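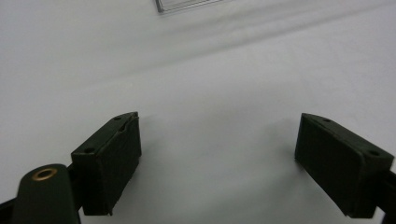 作業室安全点検表(所見付き)
Carneck棟 Tasham作業室
様式番号 1448
対象月:12月
点検区分:定期点検(作業台・敷材・容器・床面・配線・区域表示)

本表は、Zadwood施設管理規程に基づく定期点検の結果を記録したものである。点検項目は全47項目とし、このうち所見を付したもの及び前回から判定が変わったものを抜粋して掲載する。掲載のない項目はすべて「適」であり、原票は管理室において閲覧できる。

判定区分
適:基準を満たす。
注意:使用は継続できるが、経過の観察又は軽微な処置を要する。
要処置:次回点検までに処置を完了し、報告を要する。
対象外:当該作業室に該当する設備又は物品がない。

1 作業台

1-1 天板にがたつき、傾き、たわみがないこと
判定:適
所見:四隅に順に荷重をかけて確認した。前回指摘のあった脚部の調整は完了している。

1-2 天板の縁にささくれ、欠け、剥がれがないこと
判定:適
所見:天板は明るい色の木製である。敷材に覆われていない手前側と奥側の縁を素手で触れて確認し、引っ掛かりは認められなかった。敷材の下は、次回の交換時に改めて確認する。

1-3 作業台の周囲に必要な通路幅が確保されていること
判定:注意
所見:手前側は十分な幅がある。奥側は配線が床を通るため、実際に足を置ける範囲が狭い。4-2の所見を併せて参照のこと。

1-4 作業台の上に私物、飲食物が置かれていないこと
判定:適
所見:なし。

1-5 作業終了時の復帰位置が守られていること
判定:適
所見:床の位置決め表示とのずれはない。表示の一部が薄くなっており、Gazi標示資材の在庫で補修する予定である。

2 敷材(天板上の白いシート)

2-1 敷材が天板に対して平行に置かれていること
判定:適
所見:手前側及び奥側に木の縁が帯状に残る置き方とし、現状を維持する。

2-2 敷材に折れ、波打ち、浮きがないこと
判定:注意
所見:面にごく緩い起伏とみられる薄い灰色の帯が斜めに認められる。照明の当たり方によって目立たない場合があるため、点検者は立ち位置を変え、二方向以上から確認すること。指で押さえても沈み込みは感じられず、物品の据わりに影響する程度ではない。次回点検で広がりが認められた場合は交換とする。

2-3 敷材の表面に汚れ、しみ、付着物がないこと
判定:注意
所見:淡い茶系の斑点状の汚れが散在している。古い水じみ、又はこすれ跡のようにも見えるが、原因は特定していない。ほかに微小な点状の汚れがある。乾いた布での清拭を基本とし、洗剤及び溶剤は使用しないこと。点検後、位置を原票の略図に記入した。

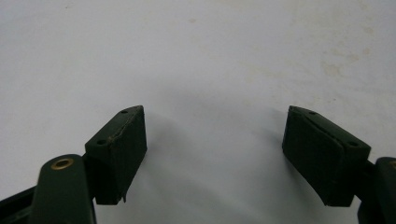

項目2-3関係 白い面の右上寄りにみられる淡い斑点状の汚れ

汚れの程度は軽微であり、即時の交換は求めない。ただし、白い面は物品の輪郭を見分けるために用いているものであるから、斑点が作業の中心部に及んだ段階で交換する。作業室の使用責任者は、新たな汚れを見つけた場合、清拭の前に略図へ位置を追記すること。

2-4 敷材の端部がめくれていないこと
判定:適
所見:角を軽く持ち上げ、放した後に元の位置へ戻ることを確認した。

2-5 予備の敷材が所定の場所に保管されていること
判定:要処置
所見:保管棚に予備はあるが、立て掛けた状態で置かれており、下端に曲がりが生じている。平置きに改めること。棚の下段を空ければ収まる寸法である。

3 容器及び小物

3-1 容器にひび、欠け、鋭利な縁がないこと
判定:適
所見:透明なプラスチック製の箱(上部開放)を対象とした。縁及び角を指で一周たどり、異常は認められなかった。透明な素材は細かなひびを見落としやすいため、白い面の上だけでなく、暗い色の布の上でも確認すること。

3-2 使用していない容器に内容物が残っていないこと
判定:適
所見:箱は空である。

3-3 容器が天板の端から離して置かれていること
判定:注意
所見:箱は敷材の奥寄りに置かれている。敷材の内側に収まっているが、透明であるため奥側を通る者からは気付きにくい。奥側の縁から175ミリメートル以上離す現行基準を、使用者に改めて周知する。

3-4 容器の外側に配線が掛かっていないこと
判定:適
所見:なし。容器を移す際は、先に周囲の配線を確かめること。

3-5 小物の収納場所に表示があること
判定:要処置
所見:引き出しの表示が旧名称のままとなっている。表示を現行の物品台帳に合わせること。台帳の行番号119に重複した登録があるため、表示の更新に先立って整理する。

4 床面及び配線

4-1 カーペットに浮き、破れ、段差がないこと
判定:適
所見:灰色のカーペットは全体に良好である。作業台の周囲を歩行して確認し、つまずきの原因となる浮きは認められなかった。

4-2 床上の配線が整理され、通路を横切っていないこと
判定:要処置
所見:黒い配線がカーペットの上を絡み合った状態で通り、数本は作業台の奥側の縁に向かって垂れている。足先が掛かるおそれがあるため、次の処置を求める。
(1)系統ごとに束ね、面ファスナー式の結束帯で留める。締め付けの強い結束具は用いない。
(2)歩行の可能性がある箇所には、低い形状の配線カバーを設ける。
(3)余長は床に広げず、機器側にまとめる。
(4)処置後、使用責任者が通路を往復し、足元に掛かりがないことを確かめる。

4-3 天板上の配線が作業者の手元及び台の縁で無理な曲がりを生じていないこと
判定:注意
所見:左手側の配線は白い敷材の上を横切り、手前の縁の先へ曲がって抜けている。右手側の配線は手の脇に沿って下りている。被覆の損傷は確認されなかったが、手前の縁は身体が触れやすい。着席又は移動の際に配線を引かないよう、作業前の声掛けに含めること。

4-4 配線の被覆に傷、つぶれ、変色がないこと
判定:適
所見:手の届く範囲を目視及び触手により確認した。絡みの内側は確認できていないため、4-2の処置に合わせて実施し、結果を原票に追記する。

4-5 プラグ及び差込口に緩み、ほこりの堆積がないこと
判定:適
所見:前回の清掃後、堆積はごくわずかである。

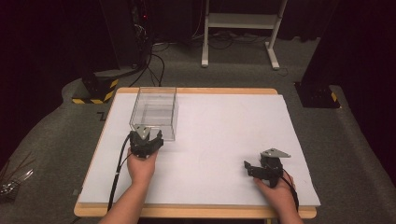
5 区域表示及び周辺設備

5-1 注意を要する機器の台座に黄黒の表示があり、剥がれていないこと
判定:適
所見:作業台の奥、左右にある黒い機器台座に黄色と黒の縞の表示がある。左側は下部まわり、右側は角の部分に施されている。いずれも手前の立ち位置から判読できる。表示の上に物を掛けたり、立て掛けたりしないこと。

5-2 左側の縁の緩衝部に破れ、つぶれがないこと
判定:適
所見:カーペットが曲面状に立ち上がる部分を手のひらで押さえ、弾力に偏りがないことを確認した。靴で踏む行為は引き続き禁止とする。

5-3 表示灯が手前から確認できること
判定:適
所見:左奥の背の高い黒い機材の上部に、赤い表示灯の点灯を確認した。点灯の意味を記した掲示が入口側にしかないため、作業台の近くにも同じ掲示を設けることが望ましい。

5-4 室内の照度が作業に適していること
判定:注意
所見:作業台の上は支障がない。左奥は暗く、床の配線を見分けにくい。配線の整理が終わるまでの間、奥側へ立ち入る者は携帯用の照明を用いること。

5-5 避難経路に物品が置かれていないこと
判定:適
所見:入口から作業台手前までの経路を確認した。搬入時の空き箱は、当日の17時までに室外へ移すこと。

5-6 消火器の設置場所及び使用期限
判定:適
所見:廊下側に設置されている。期限内である。

6 作業前確認の実施状況

6-1 作業前確認票が記入されていること
判定:注意
所見:記入はおおむね行われているが、「敷材の状態」欄に前日と同じ文言を写したとみられる記載が複数あった。異常のない場合も、確認した位置を一箇所以上書き添えること。

6-2 両手で作業を行う者の足元が事前に確認されていること
判定:適
所見:確認票に足元の欄が追加されている。両手がふさがった状態での移動は行わないこと。位置を変えるときは、手にしている物をいったん所定の場所へ置く。

6-3 袖口、ひも、装身具の引っ掛かり防止
判定:適
所見:なし。

処置一覧

2-5 予備敷材の平置き保管
担当:作業室使用責任者 期限:1月末

3-5 引き出し表示の更新及び台帳の整理
担当:物品管理係 期限:1月末

4-2 床上配線の結束、配線カバーの設置、余長の整理
担当:設備係及び作業室使用責任者 期限:次回の作業開始前

処置を完了したときは、様式番号と項目番号を記し、完了後の状態が分かる写真を添えて管理室へ提出する。期限までに完了しない見込みとなった場合は、その理由及び暫定の措置を記載した書面を提出すること。

点検者への注記

・天板上の物品は、使用責任者の了解を得てから動かす。
・敷材の汚れは、清拭の前後とも記録する。
・「注意」が二回続いた項目は、次の点検で「要処置」として扱う。
・配線の抜き差しは点検の範囲に含まない。
・原票への訂正は二重線で行い、元の記載が読める状態を保つ。

次回点検は1月に実施する。2-2、2-3及び4-4は、判定にかかわらず所見を記入すること。

Zadwood施設管理室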